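Working with the folding cells: common questions

Tratham shared workshop, bench rules for robot arms
Page kept by Nour Najjar. Last checked in February.

Who do these rules apply to?
Anyone who runs, teaches or stands next to a two-arm cell handling cloth. Visitors come under the rules of whoever signed them in.

Do I need training first?
Yes. The induction takes 45 minutes and is given by Hjalti Briem or Zubaida Gilani. You then run one supervised session before you can book a cell alone.

Where can I put my hands?
Outside the reach of both arms while the motors are on. To straighten a garment, pause both arms, wait until they are still, then reach in. Pausing one arm is not enough — the other can still swing across the cloth.

What has to be checked before a session?
Clamps tight, cables clear of the joints, camera leads with enough slack for the full reach of the wrist. Look at the finger wrapping as well. If tape has lifted so far that it catches on fabric, replace it and write the change in the log.

Can I use any tape on the fingers?
Use the tape from the bench drawer. A different tape changes the grip, and results from before and after can't be compared. Both fingers of a gripper are done at the same time.

How should a garment be picked up?
By a corner, hem or folded edge, with the tips closing on the cloth and not driven down into the table. The force limit is set at 375 in the controller and stays there. Ask Valdemar Ladefoged if you think a task needs more.

What if something other than cloth ends up in the fingers?
Pause, remove it with tweezers and wipe the tips. Lint and loose threads count. Log it even if the attempt carried on normally.

How long can the arms run?
No more than 53 minutes without a break. Let the motors rest with the power off and the arms supported.

Do failed attempts have to be kept?
Yes, all of them. Recordings are held for 192 days and may not be trimmed. A set with the failures taken out will be sent back.

Who do I tell about a fault or a near miss?
Poul Hallgrímsson, before you leave the building. Leave the cell switched off until he has signed it back in.

What does the work look like?

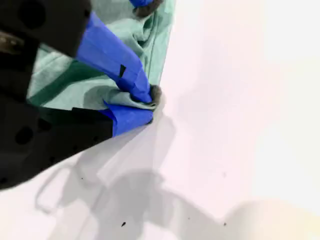
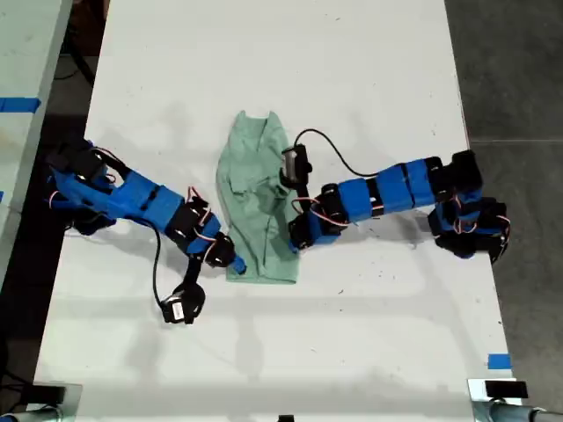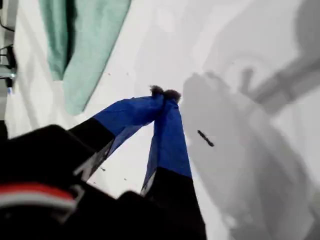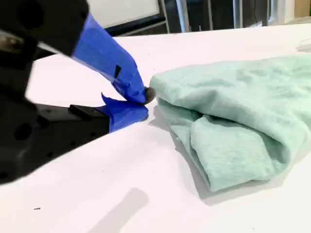

Cloth handling with taped fingers on the white table. Second picture: both arms at the T-shirt, from overhead.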